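Glazed Ware Notes: Large Bowls, Inside and Out

Wattimena Studio Pages / Gallery / Tableware

11 May 2021

This page collects working notes on large round serving bowls in two-color finishes, with a light or warm interior and a dark exterior. The bowls discussed were handled between October and the spring, some from the Bredero range and some from smaller makers. Most questions that reach us concern three matters: how the rim is finished, how the interior shows wear, and how the bowl should be stored. The notes are arranged in that order and the gallery follows them.

Rims

A rim on a two-color bowl is where the inside glaze and the outside glaze come to a stop. On most pieces the two are kept apart by a third band, either bare clay or a pale glaze applied last. A pale band hides small chips poorly on a dark bowl and fairly well on a light one. Run a fingertip around the full circle before buying. A chip that cannot be seen under shop lighting can usually be felt.

Rims should also be checked for level. Set the bowl upside down on a flat surface and press lightly at four points. A slight rock is common on hand-finished ware and does no harm in use. A strong rock means the bowl moved in firing, and a stacked bowl will sit badly on it.

Interiors

Gloss interiors clean easily and show cutlery marks early. The marks are gray, and most are metal left on the glaze, with the glaze itself undamaged. A mild paste cleaner and a soft cloth will take them off. Do not use a scouring pad. It dulls the gloss in patches, and the patches stay.

To inspect a gloss interior, tilt the bowl toward a lamp and turn it slowly. The reflection travels along the wall. Where it breaks or wavers, there is a scratch, a pinhole, or a thin spot in the glaze. Matte interiors give no such reflection and have to be checked by hand.

Many bowls also carry a shallow ring at the center of the interior. On thrown and pressed ware alike it often follows the line of the foot below. It is a normal feature. Sauces collect there, so it is the first place to look after washing.

Storage

Stack no more than four bowls of this size, with felt or folded paper between each. The shelf used for the Larner set is 900 mm wide and takes two stacks side by side with space for a hand between them. Item 176 in the stock list, a footed bowl, is kept apart — its foot is narrow and marks the bowl under it.

Gallery

Warm interior, pale rim, dark outer wall. The inside is a smooth peach-pink that deepens to reddish-brown where the shadow falls, with a faint circular depression at the center. The glare low on the left wall is typical of a gloss surface. The background is light pine.

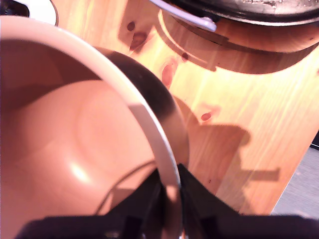 Milagros Iglesias wrote in to disagree about the felt. Felt holds moisture, she says, and after one damp winter her stack of dark-backed bowls had fibers stuck to every foot. She uses cork rounds now, cut a little larger than the foot, and replaces them when they start to crumble.

Cork is a fair choice on dry shelves. It should be bought without adhesive backing. For bowls that go back on the shelf the same day they are washed, leave them rim up overnight first, whichever spacer is used.

Recent pages

Lurniron Trivets: Sizes and Feet
Removing Metal Marks from Gloss Glaze
Larner Set: Shelf Plan
Oval Platters, Part 2
Bredero Lids and Replacement Knobs

This site uses cookies to remember your display settings. Accept / Decline

Contact: Ermanno Pagano, Wattimena Studio Pages | © Wattimena | Back to top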